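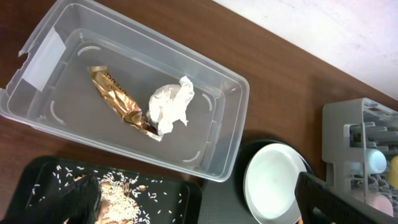

The Birnen leaflet case was a criminal defamation prosecution brought against Cameron Forsyth, a visiting teacher, over a printed leaflet about the public market in the town of Birnen. It began with a complaint from the market's operating company, Skustero, and ended on appeal with the conviction being set aside. The leaflet dealt with litter and rubbish collection, and listed the kinds of waste Forsyth said were left between the stalls overnight, among them crumpled foil wrappers of the sort lying in the clear plastic bin. It named the company and its manager, Kenneth Swanson, and accused both of charging for cleaning that was not done.

Background

Skustero had held the cleaning contract for the market since the stalls were moved to Strand, the lower part of the town. Stallholders paid a monthly cleaning charge on top of rent. Forsyth rented a room above the market and wrote the leaflet in January, after two letters to the company went unanswered. He had 3360 copies printed and left them at bus stops and in cafes.

Arrest and trial

Forsyth was detained at the ferry terminal and held for 3 days before being released on bail. His passport was kept by the court. The case was registered as No. 3401 and heard by a single judge, Blair Gourlay. The prosecution argued that the leaflet accused a named person of theft, which under the local code is an offence whether or not the writer believes it. The defence, led by Ashwin Pinto, called several stallholders, including Rommel Saludo, who produced receipts for the cleaning charge.

Gourlay found Forsyth guilty and passed a suspended sentence of 6 months. The printer, Zato, was also charged but was cleared at the same hearing.

Appeal

The appeal court held that the leaflet, read as a whole, was a complaint about a public service - and that the word "theft" did not appear in it. The conviction was set aside and the passport returned. A separate civil claim by Swanson was withdrawn before it reached a hearing.

Later developments

The cleaning charge was afterwards shown as a separate line on market rent bills. The criminal provision used in the case remains in force.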